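The boards came first, according to the designer of the Boreo block set. "Maple, glued in strips. We wanted a surface that could be sanded back and used again," Barrientos says. He oiled the first one himself in February.
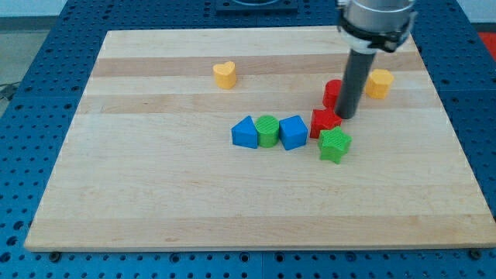 Boreo blocks on a maple board
Product designer, Boreo

The blocks took longer. He drew 89 outlines before settling on the current shapes - the heart was the last to be approved. "The layer lines stay. A smooth block slides about too easily."

Each colour is printed in a separate batch.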